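How I keep my hand-held gripper sessions tidy: house rules for folding laundry

I've been collecting folding demos with a hand-held gripper since August, mostly on beds, mostly with hoodies and fleece, and I've broken every rule on this page at least once. Kyriaki Zacharopoulos asked me to write them down for the new people on the Murín project, so this is my version (hers is longer and has a table in it!). 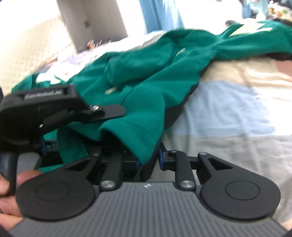
Step 1: Check the tool before you touch any cloth

Open and close the gripper 3 times with nothing in it. You want both pads to travel the same distance and meet flat. Then go over the screws on the linkage with your fingertips. If one turns, tighten it now, and do it by hand with the short driver, because I once overdid it and the arm got so stiff that my whole Saturday morning's work looked like I was folding with frozen hands.

Wipe the pads too. Fleece sheds like crazy and the lint gets into everything.

Step 2: Set up the spot and then leave it alone

Pick your surface and stick with it for the whole batch. A made bed is fine, and a patterned blanket is fine too. We want real homes, so please don't go clearing the place out to make it look like a lab. What you should do is put away anything with a name, a face or an address on it: mail, prescriptions, family photos, open laptops. Ask whoever lives there before you start, and get the yes in writing. Our form is called Sidon and it fits on one page.

Step 3: Keep your fingers behind the pads

Hold the handle, thumb included, and stay out of the linkage. Those arms close like scissors and the pinch is no joke. Your free hand stays off the garment as well. If you have to rescue a sleeve with your fingers, stop, mark the take as bad, and start over. I know it hurts when you were nearly done.

Step 4: Grab less than you think

Thick cloth bunches up. Go for a seam or a hem, close slowly, and lift a little to see if it holds before you swing it anywhere. If the fabric works its way back into the mechanism, don't yank! Open all the way, lay the tool down, and ease the cloth out. Zippers and drawstrings get the same treatment, only slower.

Step 5: Mess it up again, fairly

Between takes, pick the garment up and drop it from about 2 feet. Don't arrange it. Romana Ševčík caught me laying my hoodies out nearly flat every time, and she was right, my starts were way too easy.

Step 6: Rest and write things down

Take a break every 15 minutes, even if your wrist feels great. While you're sitting there, fill in the log: garment type, surface, lighting, any bad takes and why. Keep the bad takes. Kwan-ho Shek goes through them on our end and he'd much rather have an ugly take with a note than a gap in the numbering.

Questions about the form go to Kyriaki, and broken screws go in the jar by the charger.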